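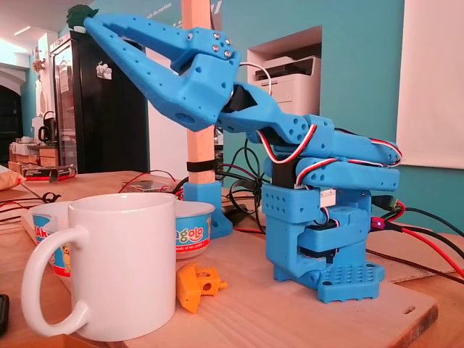
# Chapter 5: The Fake Front Page

In 1738 a printer in the port of Bineck ran off a sheet announcing that the harbor had been sold to pay for the mayor's new staircase. It had a masthead, a date, shipping prices, and a notice for a lost dog. The harbor had not been sold. The staircase, on the other hand, was real and had gone well over budget, and the shipping prices were accurate, having been lifted from the printer's own newspaper of the same morning. The mayor had him fined for the harbor and never said a word about the staircase.

Students of satire tend to like this story, and it does most of the work of this chapter by itself. The sheet borrowed the look of news and filled the columns with a lie big enough to notice. Tucked beside the lie was a fact that the honest paper had left out. We call this form the *parody page*, and we will follow it from loose printed sheets to television desks to the phone in your pocket, where it has lost its masthead and most of its shipping prices.

Chapter 4 dealt with the satirical song, which gets by on rhythm and a willing crowd. A parody page has a harder life. It has to look dull. Readers must believe in the typeface, the flat headline, and the quotation from a deputy somebody before the joke has anything to push against. Savita Solanki, who edited the *Flumomton Lantern* through its best years and several of its worst, kept a rule taped inside her desk drawer: "One wrong thing per story." New writers hated it. They would turn in a piece about a bridge opening with a talking bridge, a drunk governor, and a ribbon made of cheese, and she would hand it back with two of the three crossed out. It was usually the bridge that survived.

## Who is being fooled?

A parody page has at least two readers. The first gets the joke. The second forwards it to a cousin with the words "this is a disgrace." For a long time writers treated the second reader as a kind of bonus, and old hands will still tell you, with more pride than is decent, about the time a city council debated something they made up over lunch.

The *Lantern* had its own such moment one December, when it reported that Flumomton would begin charging residents for the use of their own shadows. The city received 409 letters. Most were angry, a few asked about senior discounts, and one enclosed a check. Rajkumari Srivastava later read through the whole pile for her study of misread satire, and what she found should worry anyone who thinks the fooled are simply foolish. The angry writers had good reasons. The city had recently brought in a fee for standing water, and another for removing it. Against that background a shadow fee looked like a Tuesday matter of housekeeping.

Srivastava calls this *the plausibility squeeze*. When public life is sober, exaggeration is easy to spot. As public life grows stranger, the satirist must either go further out, and lose the sting, or stay close to the facts and be mistaken for a reporter. There is a third choice, which is to become a reporter, and we will see in Section 5.3 that a surprising number have done just that - often at lower pay, which takes some doing.

## Research, of all things

Good parody pages are expensive to make. Vivek Nishad, head writer of the web series *Jultalo*, has said that a five-minute episode on water rights took his staff longer than his law degree took him. He may be rounding up. Still, the scripts that survive in the *Jultalo* archive are thick with notes, and one joke about a culvert carries 50 of them. It gets a small laugh.

Why bother? Partly because powerful people have lawyers. But mainly because a joke with a mistake in it gives its target a way out. If the minister owns two yachts and the script says three, the next day's story is about the third yacht.

Not everyone agrees. Devendra Negi argues in the reading at the end of this chapter that the footnoted style has made satire respectable, and that respectable satire is a form of homework. (He wrote this in a journal article with a great many footnotes, and seems to have been aware of it.) Ilgın Çetinkaya answers him in the second reading. Both are shorter than they look.

## Before you read on

Find a parody news story published in the past year and bring it to class on paper. Mark every statement in it that is true. Then try it on someone outside the course, without warning, and write down the first thing they say.

Key terms for this chapter: *parody page, straight voice, plausibility squeeze, second reader, Chaudhary's ladder.* The last of these is explained in Section 5.2, along with the quarrel over who thought of it first.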